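The Tavares Method

1. The Offer

Mafalda Nogueira had been promised a system before. The last one cost her 200 dollars and came with a binder. So when the man from Turora said the Tavares Method could cure any workshop of clutter in 13 minutes, she kept her coat on.

"You only need a bin," he said.

"I have bins."

"Then you're nearly there."

She doubted it. Her uncle had left her the shop in September, along with his bars, his debts and his habit of putting things down wherever his hand happened to be. Red bars were long. Green bars were short. That was all the order he had ever believed in.

2. The Demonstration

The man asked her to clear her mind. She cleared her throat. He talked about flow, and about a bakery in Viltell that had wept with relief, and then he waved her over to the workbench as if there were a cake on it.

She looked in. Three red, three green, pointing every which way on the scratched metal.

"Well?" he said.

"They're in a bin."

"Exactly."

"They were in a bin this morning."
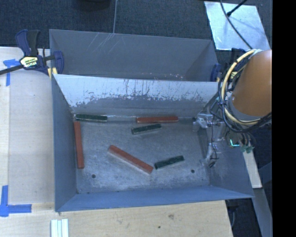
3. The Bill

He wanted 600. She offered him coffee, and he took it, and while he drank she pushed the red ones to one side with her finger and the green ones to the other. He wrote something down in his notebook. She asked to see it, and he closed the cover.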